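Checking a policy in simulation before you book arm time

This page covers the pre-check we run on every new bimanual policy. It takes one workstation and most of an afternoon. Read the Wunora setup page first if you have not installed the simulator.

The idea is simple. We rebuilt one real workcell in Wunora, ran the same set of policies in both places, and compared the rankings. Yvette Nguyen ran the comparison with seven policies and 251 paired starts. The order matched except for one swap in the middle. Absolute success rates did not match, so do not quote a simulated rate as if it were a real one.

1. Load the cabinet room

Start Wunora and open the cabinet file from the shared Pruka folder. Leave the lighting on the default. Shadows matter to the camera encoder, and Līga Rebane spent a long time getting them close.

2. Check the start pose

Both grippers should be down near the white brackets on the front of the cabinet, with the black bar running between them. If an arm points somewhere else, the joint offsets are from an old calibration. Reload them and reset. 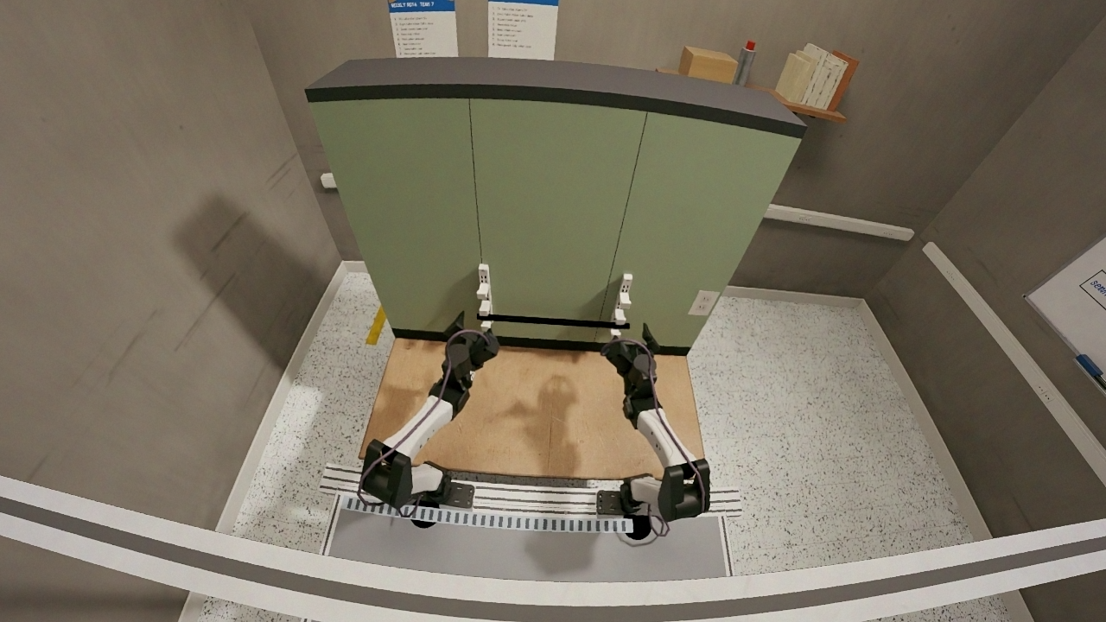 Start pose in the cabinet room, both arms reaching toward the brackets.

Small things in the room are there on purpose. An early version had bare walls, and the policies ranked differently in it — two of them swapped places once the shelf and the posted sheets went in. Please do not delete props to speed up rendering.

3. Run the rollouts

Use the fixed seed list, not random seeds. Each policy gets the full list once. On our machine one policy takes roughly 8 minutes with rendering on. Write the logs to a new folder, as the script overwrites without asking.

4. Score them

Run the scoring script on the folder. It gives a success rate and a partial score for each policy. Rank by the partial score. Plain success is too coarse when most policies fail late in the task.

5. Decide what goes to the real arms

Send the top two, plus one from the bottom half as a check. If the bottom one wins on hardware, something is wrong with the room file and Līga needs to hear about it.

Known problems

Cable contact is not modeled well. A policy that drags a cable can look fine in simulation and stall on the real arm. Friction on the bar is also a guess for now. Ashton Fairweather is measuring it and plans to update the file in September.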